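Keeping the car decent when you share rides to work

Quick list this time, I'm typing it between pickups. We've been running a four-person carpool since October and the car gets grubby fast. Most of these are five minute jobs.

Mats first. Rubber ones, with a lip. Cloth mats hold road salt forever and you end up scrubbing them in the driveway. If you already have cloth: baking soda, leave overnight, vacuum, then a stiff brush with a little dish soap and hardly any water. Too much water and the padding underneath stays damp for a week.

Coffee on the seat. Blot, don't rub. Cold water and white vinegar, half and half, in a spray bottle. Blot again. Milk is the bad one, so get to it the same day or you'll smell it in summer. Dastoto makes a little enzyme spray that our riders swear by but the vinegar does fine for plain black coffee.

Fogged windows. Four people breathing in a cold car, there's your problem. A/C on with the heat, recirculate OFF. Clean the inside of the windshield too — a greasy film makes it fog worse. Microfiber cloth, plain water, then a dry one. Go up and down on the inside and side to side on the outside, then you can tell wich side a streak is on.

Trash. Cereal keeper with a flip lid, grocery bag inside. Fits behind the console. Empty it when you get gas.

Phone cords. One long cord for the back seat, one short for the front. Binder clip on the edge of the console to hold the ends up. Label them with tape if your riders are the type to walk off with one.

Splitting gas. Notebook in the glove box. Date, miles, who rode. We tried a couple of apps and went back to the notebook. Ours is 14 miles each way, and we settle up every 400 miles so no one is passing around quarters at a stop light. Tolls get their own page.

Tire pressure. Full car, more weight, so check it more. Every 1,000 miles is too long to wait, do it once a month, tires cold, before you drive anywhere. Number is on the sticker inside the driver's door and not the one on the tire.

Travel mugs. Wash the lid apart from the cup, pull the rubber ring out and let it dry seperately. If the lid smells, soak it in warm water with a spoon of baking soda. Same for water bottles left rolling around under the seat.

Pickup spot. Pick one with a roof. We moved ours to the Planell lot and it cut out half the wet coats. Give people a window of 7 minutes and then go. Say it up front, first day, and stick to it.

Wet umbrellas — long plastic bread bag, stood up in the door pocket. Shake it out at home.

More next time, got a whole page on trunk organizing half done.

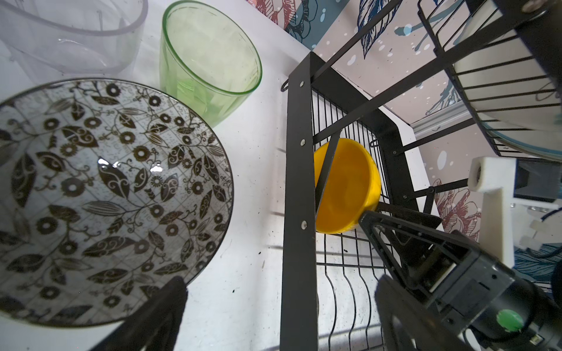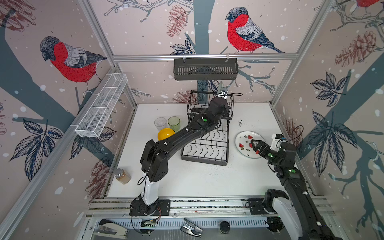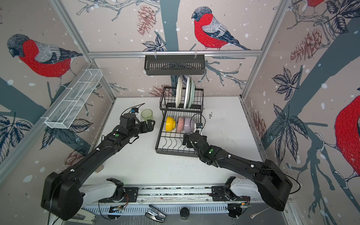
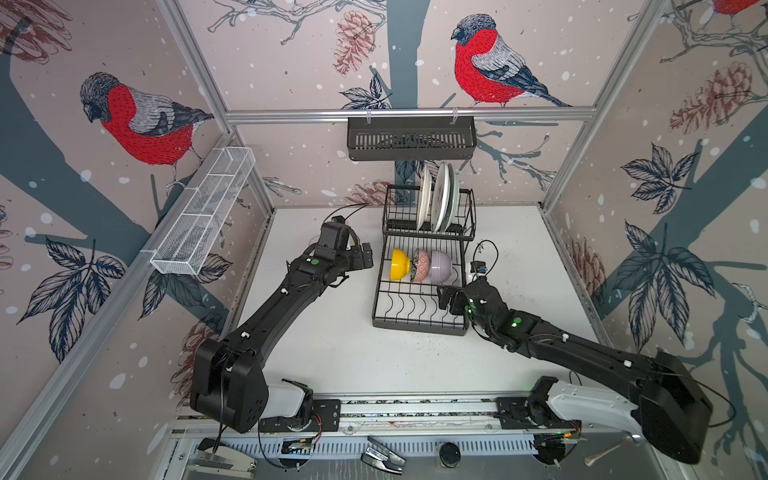

Asnakech Tamiru

Couple of add-ons from the mail. For dog hair, a damp rubber glove, drag it toward you in short strokes. Works on the seat backs too. For a sticky cup holder, put an old sock over a mug, spray the sock with window cleaner, set it in the holder and twist. And if you carry kids in the pool on some days, an old bath towel under the booster saves the seat, just make sure the booster manual allows it first. Some don't.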